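Gripper build, part 3: pads and markers

Apr 18, 2025

Most of this month went on finger pads. The first set I cast at home were too stiff, and the ridges were shallow enough that anything smooth slid out under a light squeeze. I recut the mould with deeper ridges and a softer rubber mix. Declan Coughlan lent me his scale for weighing out the two parts, which fixed the sticky patches.

The jaw linkage is unchanged from part 2. I did swap the return spring for a lighter one. The old one made my hand cramp after a few minutes, and Mayuree Luangrath had the same complaint.

Markers took longer than expected. Paper prints curled at the corners and the tracker lost them whenever the tool rolled past a certain angle. I moved to flat panels, then re-measured every offset from marker centre to jaw tip. The offsets live in a text file that Gita reads at startup (Gita is my logging script, 139 lines, no interface to speak of). If you print your own, leave a wide white border. I trimmed mine too close the first time and had to redo the lot.

Logging runs over UDP on port 3333. I capped each file at 1000 samples so that a crash only costs me the last one.

The shared workshop has more floor than my garage, so the hand-held work happens there.
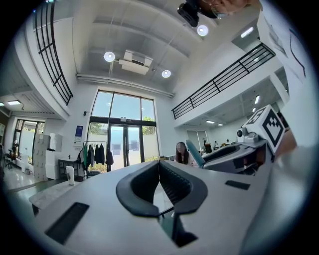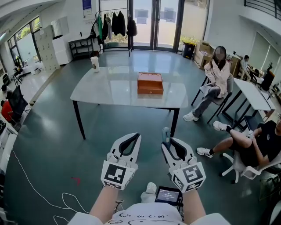
Still open is the clock problem. Each gripper keeps its own time and the two drift apart over a long session. For now I line them up afterwards by tapping the jaws together and looking for the spike in both logs - crude, but it gets me within a sample or two. Wubit Lencho suggested a shared trigger line, and I have the connectors on order.

I also need to redo the cable strain relief on the left unit. The hot glue let go again. Part 4 will cover the trigger wiring, once the connectors turn up.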